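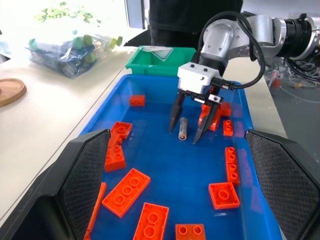
*A blue plastic bin on a cream tabletop, with a silver-grey robotic arm above it.*

Skornari will release a restored edition of the science fiction feature *Zenow* on 4K disc in November, limited to 2478 numbered copies. The set has 2 discs, one 4K and one standard Blu-ray, and both carry the 82-minute theatrical cut. Picture restoration was done by Pfeiffer from the original camera negative, with colour grading in HDR10. The audio is the original stereo mix in lossless format, and an optional commentary track is on the Blu-ray only. The first 300 orders placed through the Risar online store include a folded poster. Both discs are region-free.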